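Review: Vellport hand-held gripper kit, tried at the Clonilance open day

Clonilance opened its Nirkisberg office to visitors on Saturday, March 14, 2020, and I went mainly to get my hands on the Vellport kit. It is a pair of hand-held grippers for recording tasks that a robot arm will later be trained to do. I teach an evening automation class and have been looking for something my students could use without a safety cage.

Kirsten Gagnon ran the session. She gave a short talk, then let us pick up the grippers and try them at a big white table. Each visitor got two turns, which was enough to form an opinion.

The grip is good. My hand settled into it right away and the fingers closed evenly. The trigger is a little stiff at the start of its travel, and I overshot a few times when picking up small things. Refilwe Motaung, who was in line behind me and has smaller hands, found the reach to the trigger too long and ended up using two fingers on it. There is no adjustment for this. There should be, at this price.

The price is $2,570 for the pair, with software for one computer. A spare set of fingertips is $87. That seems high to me, but they are held on with ordinary screws and you can change them yourself.

Weight is the main problem. One recording run is fine. By the end of my second turn my wrist was tired – and I was only moving blocks from one tray to another. Kirsten said her team takes a break every few runs and switches hands. I believe her, but a class of beginners will not do that unless they are told to.

The software is plain and works. You start a run, do the task, stop the run, and decide whether to keep it. It dropped one of mine for moving too fast, and the message told me so in clear words. The printed manual is 121 pages and most of it covers calibration. I read the first chapter over coffee and could follow it.

I have also used the MacLeod kit, which is lighter and has a better trigger. Its fingers flex under load, though, and I had trouble getting the same grip twice. For careful work I would take the Vellport. For a room full of students I would still lean toward the MacLeod.

Clonilance plans another open day in July. If you are thinking of buying, go and ask for a longer turn than I had, and bring something of your own to pick up.
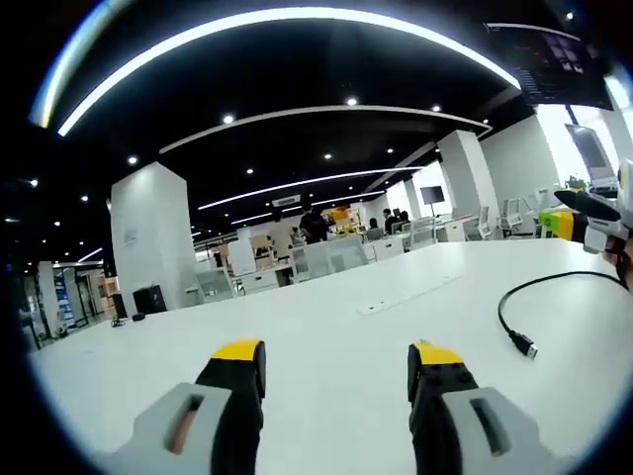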